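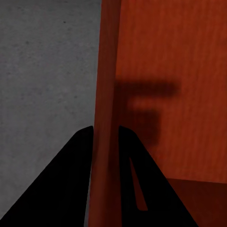 I have bought a lot of planners, and most of them were dead by the second week of use. So when my friend Canan Kurtuluş kept going on about the Heswood undated planner (she's on her third one!), I told her I'd give it four months and then write up what I thought. First thing I did was clear out the old ones. They're all in the orange-red wooden cabinet now, the one with the grain running up and down the front, and the door stays shut on them.

Each week gets a two-page spread. On the left you dump everything that's in your head, and on the right you pick what you're going to do and when. The part I love is a narrow column called "Not This Week" – you write the thing down, you leave it, and it stops bugging you at 2 in the morning. I moved "sort the tax folder" into that column so many times that I finally paid Berkay Polat to do it for me, and I count that as a win for the planner.
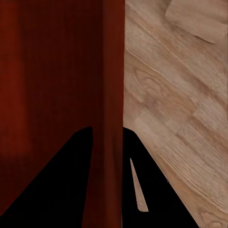
The monthly pages didn't work as well for me. There's a goal wheel you're supposed to color in, and I did it once, in July, felt silly, and skipped it after that. The boxes for each day are also tiny. If you have big handwriting, or kids with activities, you'll be writing up the margins.

Paper is good, no bleed with my gel pens. The elastic got loose pretty quickly. It lies flat from the first page, and I can't say that for the Promberg I had before it, which needed a coffee mug on each side to stay open.

Now the price. I paid 59 dollars, and that's a lot for a book of lines. There's an app called Grakier that goes along with it and sends reminders, but I turned it off after a few days because I already ignore enough reminders, thanks.

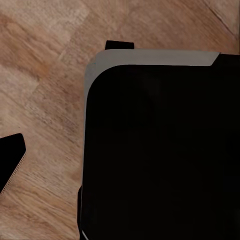
Light brown wood grain, with a darker seam up near the corner.

Would I buy it again? Yes, but I'd wait for a sale. If you like a fresh list every morning, get a cheap notepad and keep your money. If your list is so long you've started hiding from it, try this one, and use that "Not This Week" column a lot more than you think you should.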